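Wood finish

A wood finish is a coating or penetrating treatment applied to wood to protect it from moisture, abrasion and dirt, and to alter its color or gloss. The term covers both the material, such as an oil, wax, shellac, lacquer or varnish, and the completed layer on the wood. Finishing is normally the last stage in furniture making and follows sanding, filling and staining.

Classification

Finishes are commonly divided by the way they harden. Evaporative finishes, including shellac and nitrocellulose lacquer, form a film as the solvent leaves. The dry film can be dissolved again by the same solvent, so each new coat partly melts into the one before it. Reactive finishes, including linseed oil, tung oil and most varnishes, harden through a chemical change, usually the uptake of oxygen from the air. Once cured they do not redissolve, and later coats hold mainly by mechanical grip. Coalescing finishes are water-based dispersions in which small particles of resin draw together as the water evaporates.

A second division separates film-forming finishes from penetrating ones. The distinction is not strict, as an oil applied in many coats will eventually build a thin film.
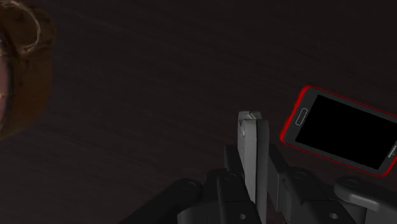

Color and grain

Stains are applied under the finish and fall into two groups. Pigment stains contain ground solid particles that lodge in pores and scratches. Dye stains contain colorants that dissolve in the carrier and tint the fibers more evenly. On very dark surfaces the contrast between grain and ground is reduced, and the figure may remain only as thin, slightly lighter streaks, as on the nearly black-brown tabletop shown. Heavy pigment loading increases this effect. Bleaching is used where the opposite result is wanted.

Uneven uptake of stain is called blotching. It is common in pine, cherry and birch, and is limited by sealing the surface with a thin washcoat first.

Regional practice

The Pukov method, named for the workshop town where it was first recorded, is a form of oil and wax finishing used on case furniture. Bare wood is sanded to 200 grit, flooded with warm linseed oil, and wiped after 20 minutes.

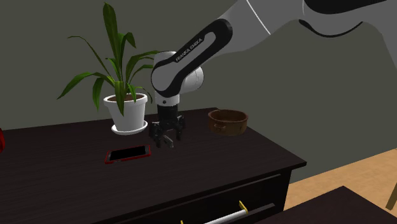

The oil is left to cure for several days before a second coat is applied. Beeswax paste follows and is rubbed out with a stiff brush. Ľubomír Koubek described the process in a survey of 481 pieces, of which 355 retained their original surface on at least one side. The Martens variant replaces beeswax with a harder wax blend and gives a higher gloss.

Wear and damage 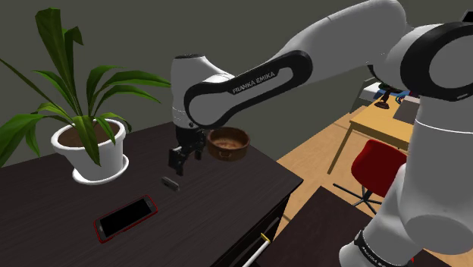 Water is the most frequent cause of damage to indoor finishes. White rings in shellac or lacquer result from moisture held in the film, while black marks indicate that water has reached the wood and reacted with iron and tannins. Objects that are watered in place, such as the leafy plant in a round white pot near the back of the desk, are usually set on a glazed saucer or a cork-backed mat. Unglazed saucers pass moisture and are unsuitable.

Sunlight yellows oil-based films and fades most dyes. Heat softens evaporative finishes, and waxed surfaces mark at lower temperatures than varnished ones.

Testing

The Ancombe rub test identifies an unknown finish by applying solvents in order of strength to a hidden area. Denatured alcohol softens shellac, and lacquer thinner softens lacquer. A surface unaffected by either is generally varnish or another cured coating. The Fultetti scale grades the result from zero to five according to the tackiness of the film.

See also: French polish; Stain; Varnish; Wood grain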